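**Lab notes, October – the rack problem**

Quick one this month, deadline crept up on us again. Most of the group is heads down on the Rirell write-up so this item is me, typing fast. Apologies in advance for the fragments.

Background for newer readers. Irenitz is our policy for kitchen tasks, two arms, two multi-fingered hands, head camera in. Spring version was trained on whole episodes. Start at the sink, end with the dishwasher shut, one long demo, learn it all. Worked fine for picking things up. Fell apart on anything that slides.

Racks slide. So do drawers. And the trouble with a sliding thing is that once the hand touches it, the hand is no longer free to go where the policy wants. It has to follow the rail. Our old policy kept commanding positions a little off the rail, and the error built up until the fingers slipped or the arm hit its force limit and stopped. We had a lot of stops.

### What changed

Vesela Bošković had the idea back in the summer, during a group meeting that was supposed to be about something else. Split each demo at contact. Everything before the hand touches is one segment, everything while it's touching is another, release starts a third. Then train the contact segments with a different action target – a direction and a push strength instead of a position.

We don't label the splits by hand. Wrist force goes over a threshold, stays there long enough, that's contact. Crude. It misfires when the arm brakes hard, so there's a filter for that, and the filter needed a filter. Vesela's code is in the shared folder under Dimitrov, which is the name of the segmenter now, don't ask me to rename it, three scripts depend on it.

Data: 2,000 demos total, all teleoperated, all re-cut with Dimitrov. 1,000 of them are dishwasher racks, in and out, different loads. The rest is drawers, cabinet doors, and a small pile of fridge shelves that we probably shouldn't of included, the force readings are noisy.

### What we're seeing

Early numbers, one kitchen, so don't quote these in a proposal please.

- Old policy, rack pull and push back: 7 clean runs out of 25
- Same policy trained on the re-cut demos, old action target: no real difference, which surprised me
- Re-cut demos plus direction-and-push target: 19 out of 25

The middle row is the intresting one. Cutting the data up does nothing by itself. The gain comes from the target, and the cuts are only there so the policy knows when to switch. We argued over this for most of an afternoon and Vesela has a plot that settles it, will be in the paper draft.

"Clean" means full travel both ways with no force stop and nothing in the rack falling off it. A plate shifting a bit is allowed. Someone asked about that at the open demo and we were vague, so there it is in writing.

Failures that are left are mostly about where the hand goes first. If it comes in low and to one side, the pull is off center and the rack binds on the far rail. Policy pushes harder, rack binds more. A person would wiggle it. Ours doesn't know how to wiggle, there's barely any wiggling in the demos because our operators are too good. We are now asking them to be worse. Going about as well as you'd expect.

Sparse loads are the current focus – a couple of items, lots of empty wire. Less weight on the rack means less force at the wrist, and Dimitrov sometimes misses the contact altogether. 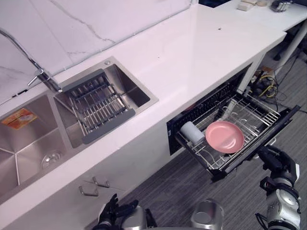

### Next up

- Approach angle. Flekov (the grasp proposer) gets retrained to rank hand placements by how centered the pull is. First pass running now, no results yet.
- Lower contact threshold for light loads. Tried halving it, got false contacts all over the place. Probably needs to be learned rather than set.
- Second kitchen. Different rack, stiffer rollers. Access is sorted, calibration isn't.
- Deliberately bad demos, see above. If you've done teleop before and can spare an hour, come by after 4 pm. Bind the rack, wiggle it loose, repeat. No skill required, we'd prefer none.
- Rirell draft goes round for comments once the plots are redone. Axis labels were wrong in the last version, thanks to everyone who pointed that out, seperately, in seven emails.

Code questions to Vesela, everything else to the group inbox. The segmenter branch is frozen until the second kitchen runs are finished so please don't push to it.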